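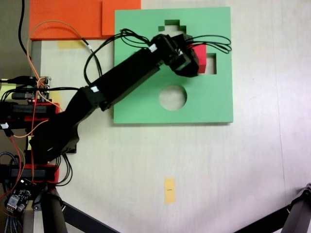 ## 4 Public demonstration at Keston

### 4.1 Purpose and setting

The results in Section 3 were obtained with the room closed and only the authors present. The open day at the Keston site, held on Jan 22, 2024, was used to examine the same insertion task under less controlled conditions. Visitors entered and left during trials, spoke to the operator, leaned on the furniture and asked for particular moves to be repeated. We were interested in how often the procedure had to be interrupted, and in what form the interruptions took, more than in the rate of insertion as such.

The demonstration was run by the second author, with Leszek Bielecka of Irkis acting as timekeeper and answering questions at the barrier. Visitors were told that trials were being logged. No personal data were recorded, and remarks made by visitors were noted in writing by the timekeeper without attribution.

### 4.2 Apparatus

The arm was moved from the laboratory to the demonstration room on the evening before and fixed in place. Its control software, Pelupessy, was the version used in Section 3 and was not altered during the day. The gripper, its servos and its cabling were also unchanged. The electronics were left uncovered beside the base, partly to allow quick access to the connectors and partly at the request of the hosts, who wished visitors to be able to see them.

The task board is green and square, and lies flat on the table. It has a stepped opening near one edge, a square hole at the side and a round hole at the opposite end from the stepped one (Figure 4). Only the square hole was used for logged trials. The other openings were used for informal moves between trials, which are excluded from the analysis. Yellow tape marks on the table served as references when the board was put back after being disturbed. We had used a fixed jig for this purpose in the laboratory, and its absence is the main difference between the two arrangements.

Lighting was that of the room. The blinds on the window side were lowered after the first group, when low sun began to reach the table.

### 4.3 Procedure

Each trial began with the cube on the table and the gripper open. The arm approached, closed on the cube, lifted it, moved to a waiting position beside the square hole and paused. The pause lasted 4 seconds and was added for the demonstration, so that the operator could point out the alignment step before it took place. After the pause the arm moved sideways, lowered the cube and released it.

Figure 4 shows the arm above the board with the red cube held just to the left of the square hole. The looped cables at the gripper, which reach past the hole on the far side, can be seen in the same view. These loops are longer than the motion requires. They were left at that length after an earlier failure in which a shorter cable pulled free of its connector at full extension, and we did not wish to risk a repeat in front of an audience.

A trial was logged as complete if the cube came to rest in the hole without help. It was logged as assisted if the operator touched the cube, the board or the arm at any point after the grip had closed. It was logged as interrupted if the stop button was pressed for any reason, including at a visitor's request. Interrupted trials were not resumed; the cube was returned to its start position and a new trial was begun.

The planned number of trials was 100. All were carried out, although the final group overran and the last trials took place after the room had officially closed.

### 4.4 Observations

Most interruptions came from movement of the table. The table in the demonstration room is lighter than the one used in Section 3, and contact with its front edge was enough to shift the board relative to the base. Small shifts were generally absorbed during lowering, when the cube slid along the edge of the hole before dropping. Larger shifts left the cube resting on the board surface. The software has no means of detecting this state and released the cube regardless, as it had been instructed to do.

A second source of interruption was the pause itself. Several visitors took it for a fault, and on 2 occasions a visitor reached towards the cube to help. The operator pressed stop in both cases. From the middle of the day onwards the pause was announced aloud before each trial — a simple measure, and one that removed the problem. We would now also mark the pause with a sound or a light.

The cables drew more questions than any other part of the apparatus. Visitors asked whether the loops could catch on the board. No such contact was logged, but the question is a fair one, and the cable path was not modelled in the planner. The motion limits described in Section 2 keep the arm clear of the table, with no allowance for anything hanging from the gripper.

The servos were warm to the touch by the afternoon. The controller recorded no thermal warning and no trial was delayed for this reason. A longer session would need a rest interval, and the host firm, Sukeo, has asked for one to be included in any future programme.

### 4.5 Limits of the comparison

The figures from the open day should not be set directly beside those of Section 3. The operator knew that an audience was present and may have pressed stop earlier than in the laboratory. The table, the lighting and the method of replacing the board all differed, and their effects cannot be separated from one another with the data available. The informal moves between trials also added wear that was not logged; the gripper had completed 3000 closures before the visit and was not serviced beforehand.

A repeat visit is planned for March, with the laboratory jig fitted to the Keston table and the pause made optional. The stepped opening will be included in the logged trials if a reliable grip on the matching piece can be obtained by then.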